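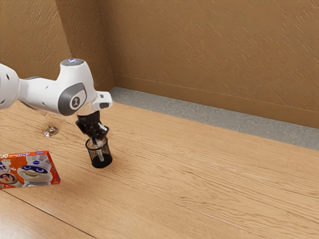
Simulated pick scene: mesh pen holder in the gripper, wine glass and Pillsbury box on the table

Lists > zollow-users > Data collection > Thread

Re: [zollow-users] How many examples before first training?
From: Widad Fakhoury
Date: Sep 4, 2019

Hello all,

thank you for the answers to my first mail. I quote the part which I want to discuss:

> In our group at Sedby we recorded 235 episodes for one
> object and the policy still closed the fingers too early.
> I would first look at the variety of the start positions,
> and only then at the number. Also, do you keep the
> failed grasps or do you delete them?

To the last question: we keep them, but in a separate folder. Until June we deleted them, and I regret this now.

About variety. Our scenes are all rendered, so it is cheap to move the objects. The person who drives the arm gets a new layout after every 14 episodes. The mesh holder is the target, and the other objects stay on the table as distractors. The wine glass is the difficult one. In the view which I attach, the glass is behind the arm and one sees clearly only the foot and the stem. I do not know if such episodes help the training or disturb it. At the moment I mark them with the tag "occluded" and leave them in.

The mesh is the second problem. One can see through the side wall, also the thin white thing inside the holder, and our segmentation makes holes in the mask. Harb proposed on this list to label the holder as a full cylinder. I tried it on 3 layouts and the masks look cleaner, but I did not train with them yet.

I have two questions for the people who use the Grallberg recorder:

1. Do you cut the episode when the object leaves the table, or do you wait until it is placed again? We wait, and the files become long.

2. Is it possible to save the gripper opening at a higher rate than the images? I found the option in the settings, but the values in the file are the same as before.

If somebody wants to compare, I can share 4 layouts with all their episodes, the failed ones also. Please write to me directly - the list does not accept big attachments.

With kind regards,
Widad Fakhoury

3 replies | 0 shares

zollow-users mailing list | Contact the list owner | Back to top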